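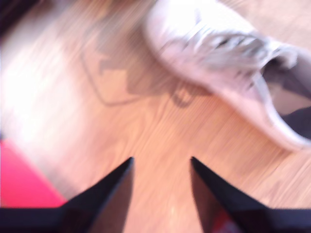
The one-woman keyboard firm that would like you to type less

The woman behind Hivow has asked me not to print her name, on the grounds that people who buy keyboards on the internet also write letters on the internet, and she has enough of those. Her workshop is the back bedroom of a terraced house in Bevside. You reach it past a bicycle and a tumble dryer, and she apologised for the bicycle.

Hivow makes one product. It is called the Proditz, it is a mechanical keyboard, and it costs more than my first car. "It doesn't cost more than your first car," she said, when I told her this. I described the car. "All right," she said.

The name came from a spelling mistake on a customs form and she has never had the energy to correct it. The firm's name has no origin at all. She wanted five letters, a free web address and nothing that sounded like a weapon.

"Everything in that aisle is called Venom or Reaper," she said. "I sell something for typing up the minutes of a meeting. I couldn't see it being called the Reaper."

She used to repair office equipment, first photocopiers and then, when offices stopped wanting photocopiers repaired, the things on people's desks. Keyboards came to her in crates. Most had nothing wrong with them beyond lunch.

"You'd get one where the E had gone, and the company would want to replace all of them. The whole floor. Because of an E. I'd have a soldering iron in my hand and a switch that cost pennies, and I'd be told to put it in the skip."

So the Proditz is built to be mended. The switches pull out with a little wire tool that lives in a slot underneath. The cable unplugs at both ends. The case is held together with ordinary cross-head screws, all the same length, a decision she is prouder of than anything else on it. I took the bottom off one while she made tea and had it back on before the kettle clicked, and I am someone who once broke a stapler by loading it.

There are 74 keys. This is the part that gets her the letters. The number pad is missing, and so is a fair amount of what usually sits between the letters and the number pad.

"I had a man write to me to ask where Scroll Lock was," she said. "I wrote back and asked him when he'd last used it. He said that wasn't the point. We had quite a long correspondence. He bought two in the end."

I asked if he had come round to her way of thinking.

"No, he's still furious."

She keeps one shelf for old stock and things she admires, and a second, longer shelf for things she doesn't. The second is mostly gaming keyboards. She took one down and plugged it in for me, and it went through every colour of a school disco. She has no quarrel with people who play games. Several of her customers do, and one sends her his league positions. Her quarrel is with the box, which she read aloud to me in a flat voice, including the part about response times.

"I can't feel that," she said. "You can't feel that. There may be a teenager somewhere who can feel that, and good luck to him. But what he'll notice in a year is that the space bar rattles, and that isn't on the box."

The space bar is a sore subject. The first batch of the Proditz had a rattle of its own. She sent out 40 keyboards one June and by the end of the month 37 of them had come back, or their owners had asked how to send them back. She puts it down to a stabiliser, the bit of bent wire that keeps a long key level, which had been bent by a supplier to a drawing she had drawn wrong.

"I'd like to blame them. I've looked at that drawing so many times. It's my handwriting."

She fixed every one herself, on the bed, as the bench was full of boxes. What about the three that never came back? She thinks about those. She assumes their owners are either very patient or slightly deaf.

What does the thing feel like to use? I had promised myself I wouldn't write a paragraph about the sound of a keyboard, having read plenty. It sounds like somebody setting down dominoes in the next room. There, that's done. The keys need a firmer push than I'm used to and for the first page I made mistakes I haven't made since school. By the third I had stopped noticing, and she told me this was the best review she was likely to get and that I should stop there.

We talked about layouts, or she did. She offers the British one as standard, with the pound sign where you'd hope and the tall Enter key, and she will make up others if asked. A customer called for a Hungarian set, and she found she enjoyed the accents so much that she named the legend file Bíró, after the pen, and then refused to let the printing firm change it to Biro. They changed it anyway. The invoice is pinned over the bench with the missing accents put back in red.

"They print accents for me," she said. "That's what I pay them for. And they couldn't manage two."

I asked about a mouse. Everybody asks about a mouse, it seems, and she has an answer ready, delivered while looking at a point over my shoulder. There will not be a Hivow mouse. She has tried. Hands are all different, people hold them in ways you wouldn't believe, and the wheel is a part designed by somebody who hated repairers. Then she opened a drawer to look for a screwdriver and there were several mice in it, all in pieces, one with a body carved out of what looked to me like balsa.

"That's old," she said, and shut the drawer.

Wireless she is less firm about. She knows people want it. She doesn't care for batteries that are glued in, and the ones that aren't glued in make the case thicker, and a thicker case hurts her wrists. There is a version on the bench that takes two ordinary AA cells behind a sliding door. The door comes off if you carry it upside down. She carries it upside down every morning, to see.

She won't say how many keyboards she sells. Enough, she said, to have given up the photocopiers, and too few to move the tumble dryer. A bigger company once offered to take the Proditz on and make it abroad in quantity. The talks went well until somebody at their end suggested that the screws could be swapped for clips.

"He said customers prefer a clean underside," she said. "Who's looking at the underside? Who are these people, with their keyboards on the ceiling?"

I asked what she would say to a reader with a perfectly good keyboard at home who was wondering about buying hers.

"Turn it over and give it a bang," she said. "Get the crumbs out. Then see if you still want one."

I did this when I got in. The crumbs were considerable. The E sticks less than it did, though I have since found myself looking up the price of the Hungarian set, and I don't speak a word.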